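Cellules collaboratives à deux bras – Notes de cours, séance 3
Règles de travail, passage d'objet entre deux pinces, tenue du poste
Version du 24 septembre 2022
Enseignante : Amparo Marulanda

Rappel de la séance précédente

Nous avions terminé sur la différence entre la norme qui vise le robot seul (ISO 10218-1) et celle qui vise son intégration (ISO 10218-2). Gardez cette distinction sous la main toute l'année ! Un bras vendu comme « collaboratif » ne rend pas l'application collaborative. L'outil monté au bout, la pièce transportée, la table, les câbles : tout cela entre dans l'appréciation des risques, et c'est là que le travail devient passionnant, parce que deux cellules équipées des mêmes bras peuvent recevoir des conclusions très différentes.

La spécification ISO/TS 15066 complète l'ensemble pour les modes collaboratifs. Nous l'avons parcourue trop vite la semaine dernière, j'y reviens en partie 4.

1. Deux bras, une seule zone

Dès que deux bras partagent un volume, il faut écrire noir sur blanc qui a le droit d'y entrer, et quand. Dans le projet Jetdale, qui nous sert de fil conducteur, la zone commune est déclarée dans le programme superviseur et chaque bras demande un jeton avant d'y pénétrer. Le passage d'objet est le seul cas où les deux bras ont le jeton en même temps.

Pendant ce passage, les règles sont les suivantes :

Le bras receveur s'approche à vitesse réduite. Notre plafond maison est de 90 mm/s.
Le bras donneur ne bouge plus dès que le receveur commence à fermer.
Le donneur n'ouvre qu'après confirmation de prise par le receveur. Un simple délai ne vaut pas confirmation.
Entre la confirmation et l'ouverture, nous laissons 500 ms.
En cas d'arrêt, les deux pinces conservent leur état.
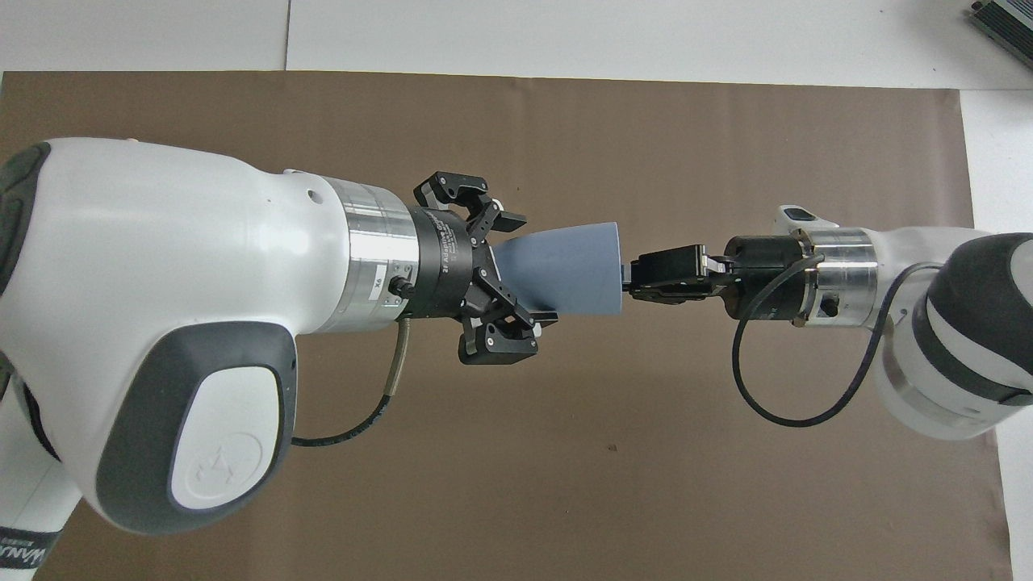 La règle du délai est celle que les groupes contestent le plus, et j'adore cette discussion. Pourquoi attendre si le capteur a déjà répondu ? Parce que « fermé » et « tenu » sont deux informations distinctes. Une pince à deux doigts peut atteindre sa consigne de position sur un bord arrondi, puis glisser. Pendant ces quelques instants, on surveille l'ouverture mesurée : si elle évolue, on annule et le donneur garde la pièce.

Il reste la question des efforts internes. Deux bras rigides qui tiennent le même objet forment une chaîne fermée, et une petite erreur d'étalonnage suffit à tirer sur la pièce ou à la comprimer. Deux remèdes à connaître : rendre l'un des deux bras souple (commande en impédance), ou réduire la force de serrage du receveur jusqu'à la libération. Dans Jetdale, on fait le premier. Le groupe Ravn a choisi le second l'an dernier, avec de bons résultats sur des pièces légères, et leur rapport se lit très bien.

2. Câbles et outils

Un point que les étudiants sautent volontiers – et que je regarde en premier le jour de la revue ! La boucle de câble au poignet doit permettre toute la rotation prévue par le programme, sans passer entre les doigts ni sous l'autre bras. On la vérifie à la main, bras en guidage manuel, aux deux extrêmes de l'articulation 6.

Après tout changement de pince : masse et centre de gravité mis à jour dans le contrôleur, point d'outil (TCP) réétalonné, essai à vide. Une charge mal déclarée fausse la détection de contact, et avec elle une bonne partie de votre analyse.

3. Tenue du plan de travail

Le tapis fait partie du poste. Il donne un fond uni à la vision et fixe le contour de la zone utile. On n'y pose que les objets de la tâche en cours. Un pli près d'un point de prise se corrige avant le lancement.

Quand un bras manipule un objet long, l'enveloppe à considérer comprend l'objet entier. Cela paraît évident au tableau, beaucoup moins quand on règle les limites logicielles un vendredi à 18 h. Pensez aussi aux objets ajourés, comme les paniers et les égouttoirs : une tige peut s'y coincer, et le bras pousse alors sur toute la structure. Limite de force obligatoire sur ces tâches.
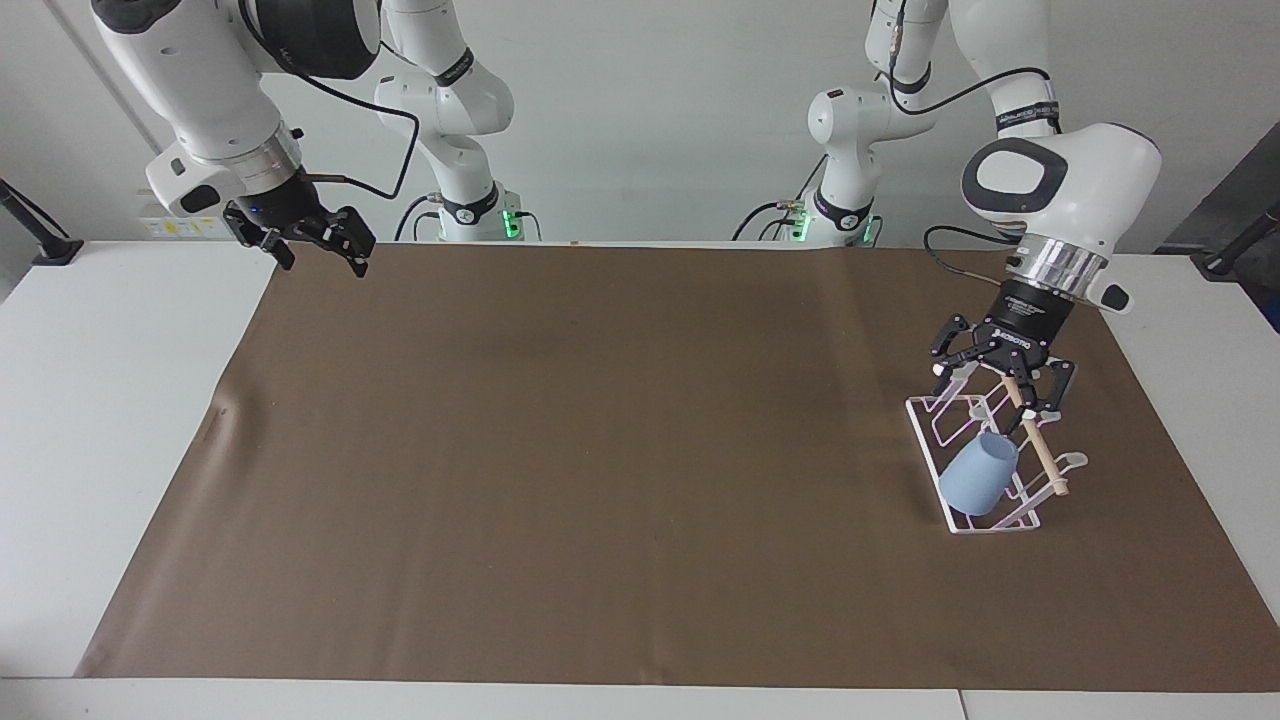 Fig. 2 – Poste à deux bras : à droite, la pince tient une fine tige au-dessus de l'égouttoir ; à gauche, la pince est vide.

Quant au bras qui ne travaille pas, il a lui aussi une position écrite dans la fiche de poste. « Quelque part sur le côté » n'est pas une position. On précise la configuration articulaire, l'état de la pince et la condition de reprise.

4. Retour sur ISO/TS 15066

Quatre modes collaboratifs : arrêt nominal de sécurité contrôlé, guidage manuel, contrôle de la vitesse et de la distance de séparation, limitation de la puissance et de la force. Pour chaque phase de votre tâche, indiquez le mode retenu. Il est tout à fait permis d'en changer en cours de cycle, à condition que la transition soit elle-même analysée.

Attention aux objets pointus ou étroits : les seuils de contact dépendent de la région du corps et supposent une géométrie raisonnable. La forme de la pièce compte autant que la vitesse.

À préparer

Lire le dossier Skundance, p. 87 et suivantes (journal des arrêts), et relever deux arrêts dont la cause est un câble ou un outil. Compléter la fiche de poste de votre groupe, rubriques « zone commune » et « bras en attente ». Les fiches corrigées serviront pour la revue de novembre, sur la cellule Jerkesell.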